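Report on a Visit to the Student Robotics Course at the Gundach Technical School

Education Section, Greridis Regional Network

January 2022

Purpose of the visit

The Greridis Regional Network supports member schools that wish to add practical automation to their programs. The Gundach Technical School has offered a robotics course to its upper-level students for 2 years, and had invited the Education Section to attend an afternoon of project work. The delegation was made up of staff from the Section and teachers from member schools that are considering a course of their own. Our aim was to see how the course is taught, how the project groups are organized, and what a school would need in order to begin.

The delegation was received at the main entrance and taken first to a classroom on the ground floor, where the teaching staff gave a short introduction. Coffee was served. The introduction covered the history of the course, its place in the timetable and the way in which students are admitted. It was clear and well prepared, although the part dealing with grading was passed over quickly and several members of the delegation returned to it later in the day.

The course

Enrollment is open to students in the final two years. The school has 184 students in those years, and the course is one of several technical options available to them. No previous experience with programming is required. Students who have never written a line of code are placed in the same groups as those who have, and the staff reported that they had tried separate groups in the first year and did not wish to repeat it.

Lessons last 90 minutes. The first part of each lesson is given to theory, which is taught at desks and with paper. Topics include coordinate systems, joint angles, the planning of a path from one point to another, and the basic rules for working near a machine that moves. The remaining time is spent on projects. Students may not operate an arm until they have passed a written safety test and have shown a member of staff that they can bring the machine to a stop.

The textbook used in the first term was written by the staff and is revised each summer. A copy was passed around the delegation. It is plain in appearance, with wide margins for notes, and the exercises at the end of each chapter are taken from problems that earlier groups met in their own projects. Members of the delegation asked whether it could be shared with other schools. The staff are willing in principle and will reply once the chapter on grippers has been rewritten.

The project work

There are 5 project groups this year. Each is given the same general task, known within the school as the Zatska assignment: to have an arm carry out small jobs at an ordinary desk, using ordinary objects. The groups decide for themselves which jobs to attempt and in what order. They must submit a written plan before they begin and must keep a log of each attempt, including those that fail.

The choice of a desk as the setting was explained at some length. In earlier years the students worked with blocks and cups, and the staff found that the results looked good at the end-of-year presentation but taught the students less than had been hoped. Objects found on a desk differ from one another in height, weight and surface. Some are easily damaged. A student who must place the fingers of a gripper next to a computer learns quickly to think about speed and clearance.

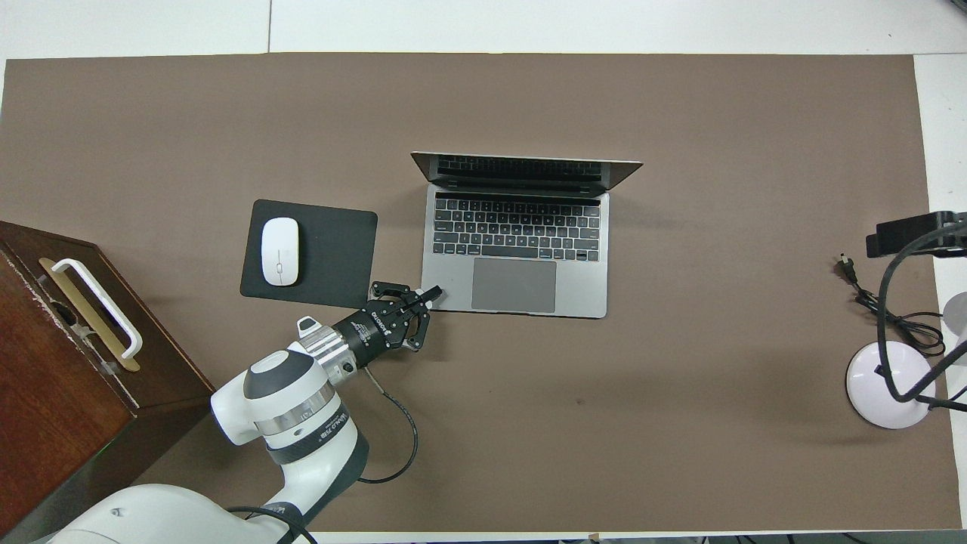 Groups are required to record the starting layout of the desk in their logs before each series of attempts. The staff place great weight on this. If a mouse or a lamp has been moved between two attempts, the results cannot fairly be compared, and a group that has not recorded the layout is asked to begin the series again. We were told that this rule is unpopular in the fall and accepted without comment by the spring.

The delegation was divided into smaller parties so that the groups could be visited in turn. The students had been asked to explain their work themselves, and the teachers stood back while they did so. The explanations varied in quality. One group gave an excellent account of how it had chosen its approach angles, with drawings, and answered every question put to it. Another was plainly in the middle of a difficulty with its program and would have preferred to be left alone, which the delegation respected after a few minutes.

Several points came up at more than one station. The first was the problem of cables. Students have to plan for the cable at the wrist as well as for the arm itself, and a path that appears safe on the screen may pull the cable across something on the desk. Two groups had written this into their plans as a separate check. The second was the matter of flat objects. A mouse can be gripped from the sides, but a mouse pad lying on a flat surface offers the fingers very little to hold, and the groups had different views on whether it was worth attempting at all. One had decided to slide the pad to the edge of the table first. Another had struck it from the plan.

The third was the laptop. School rules do not allow the arm to close its fingers on a computer, and groups may only approach it or push lightly against a part agreed upon beforehand with the staff. The students regarded this as reasonable, and one group had planned a whole series of attempts in which the gripper is brought near a corner of the machine and withdrawn again without contact. Their log for this series was the most complete that we read.

Equipment and supervision

The arms are shared between the groups according to a posted schedule. Visiting teachers asked many questions about cost, and the school answered them openly. The largest single expense was the arms, which were bought with the help of a grant from the Hordiienko Foundation. The running costs were described as modest. Mats, plugs, lamps and the objects used in the assignment are ordinary items, and many were brought from home or taken from the school's own storeroom.

Lighting was mentioned as something the school would handle differently if it were to begin again. The ceiling lights in the workroom are uneven, and desk lamps were added to the stations after the first term. Members who are planning a new room may wish to consider this before the furniture is ordered – the school moved its tables twice.

A member of staff is present whenever an arm is powered. Students work in pairs at the station, one at the controls and one watching the arm with a hand near the stop button, and they change places at fixed intervals. Bags and coats are left outside the room. These arrangements were followed throughout our visit and did not appear to have been put on for guests.

Discussion

The afternoon closed with a discussion in the ground-floor classroom. On the question of grading, the staff explained that the log and the written plan together count for more than the final demonstration. A group whose arm completes few of its planned jobs may still earn a high mark if its records show careful work. Some members of the delegation had doubts about this and felt that students would expect success to be rewarded. The school replied that complaints had been rare and that the grading scheme is given to families in writing at the start of the year.

The question of staff training was left partly open. The present teachers learned largely by doing, over a summer, and do not believe that this can be asked of every school. The Education Section will look into whether a short preparatory course could be held at Gundach for teachers from other member schools, and will report on this separately.

The project groups will present their work to families and guests in March. Places are limited, and member schools wishing to send a representative should write to the Education Section in advance, giving the number of persons and stating whether parking is needed. The school's yard is small, and visitors are asked to use the side gate.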